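Home | Data | Notes | Newsletter | Contact
Print this page | E-mail this page

# Grelden Word Squares

README for the collection, version 3

Grelden is a collection of 2745 word squares, gathered from old puzzle columns, club sheets and letters, and typed up so that anyone can search them. A word square reads the same across and down, and if you have never tried to make one by hand, please do (a four-letter square will eat a whole evening, happily). I started typing these up for my own fun and the pile just kept growing!

## What you get

- `squares.txt`: every square, one per block, with a blank line between blocks
- `sources.csv`: where each square was first found
- `words.txt`: all the words used, sorted, with a count next to each
- `odd.txt`: squares that use place names, old spellings or abbreviations

Squares run from order 3 up to order 8. The order 5 group is my favorite, big enough to be hard and small enough that the words are still ones people say out loud.

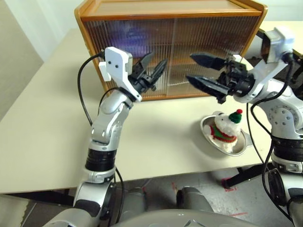

## File format

Each block starts with an ID line, then the rows in capitals. Accents are kept in `odd.txt` and dropped everywhere else, so Erdős (yes, a solver got him in as a place-holder, and I love it) shows up as ERDOS in the main file. Files are UTF-8 with plain line breaks. A block looks like this:

```
# 0600
HEART
EMBER
ABUSE
RESIN
TREND
```

I have seen that one credited to all sorts of people, so its source column says "unknown" and will stay that way until a printed copy shows up.

## How squares were checked

Every block goes through Sotine, a tiny script in the `tools` folder that flips rows and columns and complains if they don't match. It also looks up each word in the list. Sotine caught a wonderful number of my own typing slips, mostly I for L, and one square where I had typed the same row twice and never noticed.

Double squares, where the down words differ from the across words, fail this check on purpose. They live in a sister collection called Buvia, still very small, and I'd be thrilled to get more.

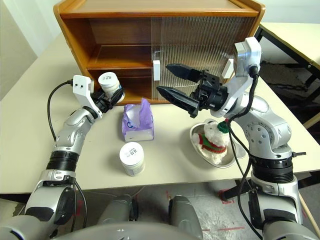
Vol. 3, No. 5

## Known gaps

Order 7 is thin. Most of what I have comes from one run of newsletters with the June number missing, and I would dearly love to see it. Dates in `sources.csv` are the printing date, which can be years after the square was made.

## Using the data

Copy it, print it, feed it to your own solver, put it on a mug. A mention of Grelden is nice. If you find a mistake, send the ID and the fix by e-mail and it goes into the next version.

Last updated 25/10/2018

Back to top | Print this page | E-mail this page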